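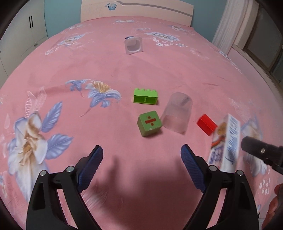
Small-object collection with the hand-held gripper, bedroom setting. Milia project, February.

1/ The Milia project has now gathered 2,920 examples of everyday picking and placing. Our target for this stage was 2,000. We thank all households taking part.

2/ Each example is recorded by a person using a hand-held gripper with two fingers. The learning system is later trained on what the gripper's camera saw and how the fingers moved.

3/ Bedrooms were added to the plan this month at the suggestion of Daranee Thaweesak. Earlier sets relied heavily on kitchen worktops and desks. A patterned bedspread gives the system a very different background to learn from.

4/ Toy blocks and clear plastic cups remain on the object list. Clear items are of particular interest to us, as the colour of the cloth shows through them.

5/ Collectors are asked to move the objects to new positions after every 15 examples, and to vary the side from which they approach. Sessions should last no longer than 2 hours, with breaks as needed.

6/ Recordings are checked by Prasert Inthanon and Olga Rocha before they enter the training set. Any recording that shows a face or a private document is removed.

7/ Households in Prosturport wishing to join the next stage may write to Shayne Whitcombe at the project office. Grippers will be lent free of charge.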